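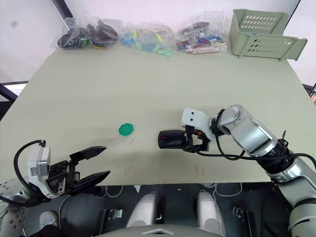
정리를 못 하는 사람은 결국 자기 삶도 못 챙기는 사람이더라고, 지난번 글에 누가 댓글을 달았다. 집을 싹 비우고 나니 머리가 맑아졌고 돈도 모이기 시작했으며 부부싸움까지 줄었다고 했다. 수납 제품 값이 너무 비싸다는 불평을 두어 문단 적었을 뿐인데 돌아온 것은 간증이었다. 글쓴이도 딱 한 달만 해보면 생각이 바뀔 거라는 말로 댓글은 끝났다.

4월
글 윤태경

한 달은 해봤다. 정확히는 세 번 해봤다. 한 번은 이사하면서, 한 번은 책을 읽고, 마지막은 돈을 내고 강좌를 들으면서였다. 그러니 안 해본 사람이 투덜댄다는 말은 듣지 않아도 될 것 같다. 세 번 모두 집은 며칠 동안 보기 좋았다. 머리가 맑아졌는지는 모르겠다. 나는 그때도 마감을 어겼고, 가스 점검 약속을 잊었고, 열쇠를 찾느라 현관에서 외투 주머니를 뒤졌다.

깨끗한 집이 싫다는 얘기를 하려는 게 아니다. 설거지는 쌓이기 전에 하는 편이 낫고 약은 약끼리 두는 게 안전하다. 어머니 세대는 이걸 살림이라고 불렀고 따로 강좌를 열지 않았다. 내가 의심하는 쪽은 그 위에 얹힌 약속이다. 물건을 제자리에 두면 마음도, 통장도, 관계도 제자리를 찾는다는 약속. 서랍 하나가 감당하기에는 좀 무거운 약속 아닌가.

강좌 이름은 르 고프(Le Goff) 정리법이었다. 온라인으로 진행하고 교재는 따로 판다. 첫 시간에 강사는 우리더러 집에서 가장 부끄러운 곳을 떠올려 보라고 했다. 나는 싱크대 아래를 떠올렸는데, 그때까지 그곳을 부끄러워한 적은 없었다. 배관이 지나가고 세제가 서 있고 비닐봉지를 담은 비닐봉지가 걸려 있는, 어느 집에나 있을 싱크대 아래다. 강의가 끝날 무렵에는 정말로 부끄러웠다. 그 뒤로 나는 이 업계가 무엇을 제일 먼저 파는지 알 것 같다는 생각을 하게 됐다.

부끄러움을 느낀 사람은 다음 날 무엇을 하는가. 상자를 산다. 나도 샀다. 워들리(Wodley)라는 회사의 수납 목록을 내려받았더니 56쪽이었다. 냉장고용, 신발장용, 욕실용이 따로 있는 것까지는 그렇다 쳐도, 수납함을 수납하는 선반이 있는 데서는 한참 화면을 들여다봤다. 물건이 너무 많아서 괴롭다는 사람에게 물건을 더 파는 장사다. 다들 한 번쯤은 이 모순을 농담 삼아 말한다. 말해놓고 산다.

예전에는 과자 깡통에 단추를 넣었다. 신발 상자에는 사진을, 딸기잼 병에는 못을 넣었다. 뚜껑을 열기 전에는 무엇이 들었는지 모르는 것이 단점이라면 단점이었지만 그런 집에 살던 사람은 대개 알았다. 할머니 댁 깡통 가운데 과자가 들어 있던 것은 한 통도 없었다. 그래도 할머니는 바늘을 찾느라 허둥댄 일이 없다. 같은 크기, 같은 색의 용기로 맞추라는 조언을 들을 때마다 그 깡통들이 생각난다. 찌그러진 파란 깡통과 모서리가 녹슨 빨간 깡통은 이름표 없이도 서로 구별이 됐다. 똑같은 흰 상자는 이름표가 없으면 구별이 안 된다. 그래서 이름표 만드는 기계를 또 판다.

투명한 용기는 그나마 낫다는 반론이 있다. 안이 보이니까. 나도 지퍼백을 쓰고, 나사나 충전 단자 같은 자잘한 것을 담는 데에 그만한 것이 없다고 생각한다. 값도 싸다. 다만 값이 싸고 평범한 방법은 강좌가 되지 못한다. 두 시간짜리 강의에서 지퍼백 이야기는 한 문장이었고, 그나마도 임시로 쓸 때는 괜찮다는 정도였다. 임시라는 말이 걸렸다. 우리 집 지퍼백은 나보다 이 집에 오래 산 것 같은 얼굴을 하고 있는데. 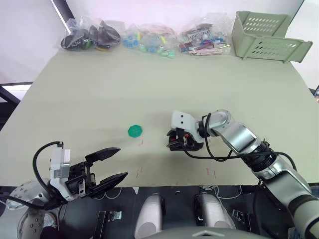
버리라는 말의 값

다음으로 버리기. 르 고프 교재는 망설여지면 버리라고 가르친다. 일 년 동안 쓰지 않은 것은 앞으로도 쓰지 않는다고도 한다. 그럴듯하다. 그런데 이 규칙은 누구 사정에 맞춘 것일까. 버린 것이 다시 필요해졌을 때 가게에 가서 새로 살 수 있는 사람에게는 잘 맞는다. 나는 두 번째 정리 때 전기장판 조절기를 버렸고, 장판이 멀쩡한데도 장판을 새로 샀다. 조절기만 따로 팔지 않는다고 했다. 교재에는 이런 경우가 나오지 않는다. 새로 사면 되니까 나올 필요가 없었을 것이다.

가난한 집에 물건이 많은 이유를 게으름으로 설명하는 사람이 있으면 나는 일단 의심부터 한다. 언제 다시 살 수 있을지 모르면 쟁여두게 된다. 고쳐 쓸 생각이 있으면 부품을 모아두게 된다. 동네 전파사 아저씨의 가게는 정리 전문가가 보면 비명을 지를 모양새였는데, 그 무더기에서 우리 집 선풍기의 목이 나왔다. 같은 기종도 아니었다. 비슷한 것을 깎아서 맞춰 주었다. 지금 그 자리에는 휴대전화 가게가 들어와 있고 벽은 하얗고 바닥은 반들반들하다. 보기에는 훨씬 낫다. 선풍기는 못 고친다.

물론 물건에 깔려 사는 사람이 있고, 그건 웃을 일이 못 된다. 쌓아두는 것이 병이 된 경우라면 의사를 만나야 하고 가족도 도와야 한다. 내가 못마땅한 것은 그런 집의 모습을 예고편처럼 틀어놓고, 양말 서랍이 조금 어수선한 사람에게 당신도 이렇게 될 수 있다고 겁을 주는 방식이다. 강좌 광고가 꼭 그랬다. 어두운 방, 한숨 소리, 그러고는 환한 거실. 그 사이에 무슨 일이 있었는지는 결제해야 볼 수 있었다.

버리지 못하겠으면 맡기라고도 한다. 러드브리지(Rudbridge)라는 보관 창고를 석 달 빌려본 적이 있다. 내 칸은 345호였다. 지하 복도를 한참 걸어가야 나왔고, 문을 열면 내가 아는 상자들이 형광등 아래 앉아 있었다. 첫 달에는 한 번 들렀다. 둘째 달에는 가지 않았다. 셋째 달에 짐을 빼면서 계산해 보니 안에 든 선풍기와 책과 이불을 중고로 팔아도 보관료가 안 나왔다. 버린 것도 아니고 가진 것도 아닌 상태를 유지하느라 다달이 돈을 낸 셈이다. 그 복도에 문이 끝도 없이 늘어서 있던 걸 보면 나 혼자만 그런 것은 아닌 모양이다. 그게 위로가 되지는 않았다.

앱이 기억해 준다는 것

요즘은 앱도 쓴다. 논소프(Nonesov)라는 앱은 물건마다 사진을 찍어 어디에 뒀는지 적어두면 나중에 검색으로 찾아준다. 취지는 이해한다. 나도 일주일쯤 성실하게 입력했다. 손톱깎이, 욕실 둘째 서랍. 건전지, 거실 장 왼쪽. 입력하다 보면 꽤 뿌듯하다. 일을 하고 있다는 기분이 든다.

문제는 물건이 움직인다는 데 있었다. 손톱깎이는 텔레비전을 보다가 쓰고 소파 팔걸이에 둔다. 앱은 여전히 욕실 둘째 서랍이라고 한다. 앱이 맞으려면 손톱깎이를 제자리에 돌려놓아야 하는데, 제자리에 돌려놓는 사람이라면 앱이 왜 필요한가? 후기를 읽어보니 나와 같은 질문을 한 사람이 있었고, 그 밑에 개발사의 답이 달려 있었다. 꾸준히 쓰시면 습관이 됩니다. 이 업계의 답은 늘 이런 식으로 돌아온다. 방법은 완벽하고, 안 됐다면 당신이 덜 한 것이다. 반박할 도리가 없다. 다이어트도 그렇고 영어 공부도 그렇고, 반박할 도리가 없는 것들은 대체로 오래 팔린다.

같이 사는 사람 문제도 있다. 앱이든 강좌든 집에 한 사람만 사는 것처럼 말한다. 아니면 나머지 식구는 설득해야 할 대상으로 나온다. 교재에는 가족의 협조를 얻는 법이라는 장이 있는데 읽어보면 협조를 얻는다기보다 규칙을 알려주는 법에 가깝다. 우리 집에서는 가위 때문에 다퉜다. 나는 가위가 책상 서랍에 있어야 한다고 했고, 상대는 부엌에 있어야 한다고 했다. 둘 다 이유가 충분했다. 결국 가위를 하나 더 샀다. 교재에 따르면 같은 물건을 두 개 갖는 것은 실패의 신호다. 우리는 그날 이후로 가위 때문에 다툰 적이 없다.

그리고 이 규칙을 지키는 수고가 누구에게 돌아가는지도 따져볼 만하다. 화보에 나오는 집에는 대개 사람이 없다. 선반이 있고 햇빛이 있고 화분이 있다. 수건을 삼단으로 접어 세로로 꽂은 손은 안 나온다. 수건은 매일 쓰고 매일 빨고 매일 다시 접는다. 기준이 올라가면 그 손이 하는 일도 늘어나는데, 내가 아는 집들에서 그 손은 좀처럼 공평하게 나뉘지 않았다. 예전에는 대충 개켜 넣어도 흉이 아니던 것이 이제는 흉이 됐다. 누가 흉을 보는가 하면 딱히 보는 사람도 없다. 친척이 일 년에 두어 번 올까 말까 한 집에서, 수건장은 문까지 닫혀 있다.

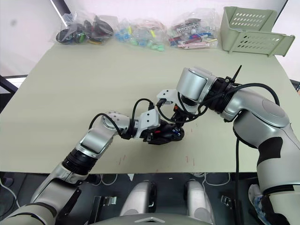 수건 얘기를 길게 한 것은 내가 한동안 그 짓을 했기 때문이다. 강좌를 듣던 달에는 자기 전에 수건장을 열어보고 줄이 맞는지 확인했다. 줄이 흐트러져 있으면 신경이 쓰였다. 머리가 맑아진다던 사람들이 말한 게 이런 상태라면 나는 사양하고 싶다. 전에는 수건장을 생각하지 않고도 하루를 보낼 수 있었다.

여기까지 읽고도 정리 덕을 봤다는 사람이 있을 줄 안다. 그 말을 거짓이라고 할 생각은 없다. 상을 당하고 유품을 치우면서 겨우 숨을 돌렸다는 이야기도 들었고, 이혼하고 나서 방의 가구를 모조리 옮겼더니 잠이 오더라는 이야기도 들었다. 나는 그런 이야기는 믿는다. 다만 그 사람들이 산 것은 상자가 아니었을 것 같다. 시간이 지났고, 손을 움직였고, 어떤 일이 끝났다는 것을 몸으로 겪었을 것이다. 마침 그때 손에 잡고 있던 것이 걸레였을 수도 있다. 호미였어도 비슷하지 않았을까 싶은데 확인할 길은 없다.

확인할 길이 없다는 점이야말로 내가 제일 답답해하는 부분이다. 정리하고 나서 인생이 바뀐 사람은 후기를 쓴다. 정리했는데 아무 일도 없었던 사람은 무엇을 쓰겠나. 수납함을 들였고 서랍이 좀 깔끔해졌으며 그 밖에는 그대로라는 글을 누가 올리고 누가 읽나. 그런 사람은 조용히 원래대로 돌아간다. 그래서 후기란에는 바뀐 사람만 남는다. 내가 지금 쓰는 이 글이 그 빈칸을 조금이나마 메웠으면 한다. 서랍은 좀 깔끔해졌고, 그 밖에는 그대로다.

정리하기 쉬운 집의 조건을 한번 적어보면 이 조언들이 무엇을 건너뛰었는지 보인다. 방이 넉넉해야 한다. 붙박이장이 있어야 한다. 이 년마다 이사하지 않아야 한다. 퇴근이 너무 늦지 않아야 하고, 돌볼 아이나 노인이 있다면 잠깐이라도 대신 봐줄 사람이 있어야 한다. 좁은 집에서 살림이 넘치는 것은 상당 부분 넓이의 문제다. 식탁에서 밥도 먹고 숙제도 하고 택배도 뜯고 빨래도 개는 집이라면 식탁 위가 깨끗한 시간은 원래 짧을 수밖에 없다. 그런데 상담을 받으면 식탁에는 아무것도 올리지 말라고 한다. 그럼 숙제는 어디서 하나. 월세가 오르고 방이 작아지는 이야기는 수납 목록 56쪽 어디에도 없고, 틈새 폭이 손바닥만 해도 들어가는 이동식 선반은 있다. 그 선반도 샀다. 냉장고 옆에 넣었는데 바퀴가 문턱에 걸려서 이제는 움직이지 않는다. 고정식 선반으로 잘 쓰고 있다.

요즘 내가 지키는 것은 별것 없다. 상하는 것은 냉장고에 넣는다. 아이가 놀러 오는 날에는 약과 칼을 높은 데로 올린다. 세금 서류는 한 봉투에 모은다. 나머지는 쓰다가 둔 자리에 있고, 너무 거슬리면 치운다. 거슬린다는 판단을 내가 하기로 한 뒤로 수납 제품을 산 적은 없다. 댓글을 단 분께는 죄송하지만 통장은 그 덕에 조금 나아졌다. 싱크대 아래 비닐봉지 담은 비닐봉지는 얼마 전에 고리가 찢어져서 새 비닐봉지로 바꿨다.

르 고프에서는 수강 기간이 끝났는데도 메일이 온다. 봄맞이 심화 과정이 열렸다고 한다. 기초를 들은 사람 중에 유지가 어려웠던 분들을 위한 과정이란다. 유지가 어려웠던 분들이 많기는 한가 보다. 그 메일들을 따로 모아두는 폴더를 만들까 하다가 그냥 두었다.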